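Tips from robot club: practising with fruit

Our Friday club has been teaching the arm (we call it Orville) to clear up after snack time, and I've picked up a few habits I wish I'd had in December. Mostly they're kitchen habits!

Use real fruit if you can bear the waste. We started on the foam pieces from the Zullano set and Orville got very cocky, because foam forgives a hard squeeze and a ripe wedge doesn't. Leave a good gap between the slices so the fingers have room to come down, and put the bowl right beside the board while everyone's learning.
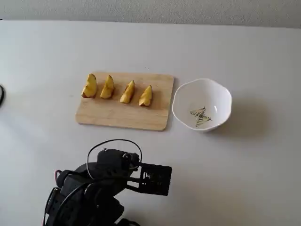 Kendra Beaudoin wrote in to say that her lot rub the cut sides with lemon juice before a run, and wipe the gripper between goes so it doesn't get tacky. We do the wiping too — a barely damp cloth, nowhere near the motors.

Once your students are getting the easy layout, move something. Turn the board, shift the bowl to the far side, and make them run the same program before they're allowed to change a line of it. Ours groaned, naturally.

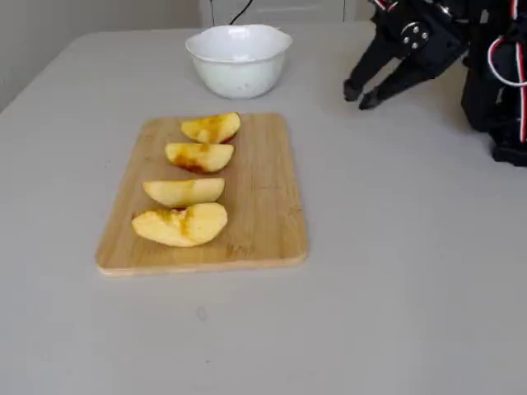
Keep a notebook as well, a paper one. We write down the board position, who cut the fruit and where the arm was parked, and we stop after 30 goes whether it's going well or not. Oh, and wash the board straight after, then stand it on its edge to dry.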